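Home News Interviews Buying Guides Forum

What I'd Budget For Before Buying an Arm: Talking With Graça Correia

Last updated January 2021

Graça Correia has a spreadsheet open before I've even got my coat off. It's for the second arm. The first one is paid for, she says, and she wants the second one to hurt less.

She runs the kitchen handling work at Stikent, a small outfit in Kastarville. Jars, tubs, snack bags, whatever people keep on a counter. She does the buying too. "There's no purchasing department. There's me and a credit card with a limit."

So where did the money go the first time? Not where she expected.

"The arm was one line. One quote, I argued, they came down a little, fine. Then the mount. Then the freight. Then spare fingers, and I'd put zero for fingers." She scrolls. "Zero! I look at that cell every time I open this."

A set of fingers from Skokby, her supplier, runs her $187. She now buys two sets up front and writes them off as consumables, same as gloves or tape. Baoshan Zheng, who keeps the setup running, pushed for that. He also wanted a line for cables. He got it.

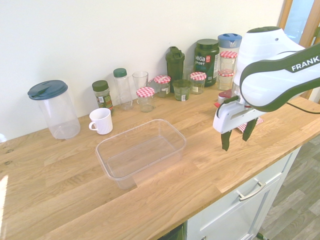

How much should a first-time buyer set aside on top of the arm itself?

A third of the arm's price, held back untill the thing has run for a couple of months, and don't let anyone talk you into spending it on accessories in week one.

Next topic, groceries. I laughed, she didn't. Props are a real line in her budget. Jars are cheap because you reuse them. Food packaging is the one that keeps coming back - seals split, bags go soft, and a soft bag is a different problem from a full one. "You can't buy one bag of chips and call it a year. You buy the bag again. And again. Put it in the plan."

Last year's total for groceries and containers came to $1,385. More than the mount cost, she points out, and the mount had three people sign off on it. 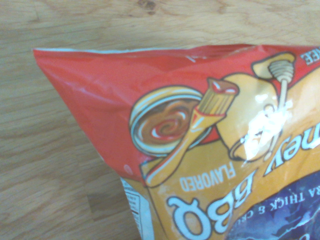
Honey BBQ chips, seen from above on the tabletop.

On leasing, she's lukewarm. Gündoğdu offered her a lease with service rolled in, and she ran the numbers with Maricel Marquez, who does the books. Good deal if you need it for a season. Bad deal if you already know you'll keep it. "Ask what happens when it's down. Who pays for shipping, who pays for the loaner. If the sales guy has to go check, that's a number you don't have yet."

And training time? Long pause. "I forgot that one completely. Two people, most of a month, not doing their regular jobs. That's salary. It belongs on the sheet."

Her order for this one, if you're copying: bench and power first. Then mount. Then arm. Then fingers, in the same order as the arm so you pay freight once. Cameras last, after you've seen where the arm blocks your view. She did it in nearly the reverse order last time and ended up redrilling a bench.

The second arm is penciled in for March. Depends on freight. She's getting one more quote and she's already annoyed about it.

Comments

Jerome Sarmiento
The freight thing is so true. We paid it three seperate times on one project. Wish I'd read this first.

Cherry Mae Espiritu
Does the third include the training salaries or is that extra? Our month was more like seven weeks.

Baoshan Zheng
Extra. And get the longer cable.

Jerome Sarmiento
How long is longer?

Baoshan Zheng
Measure with the arm stretched all the way out, then add slack. Ours was short by a hand.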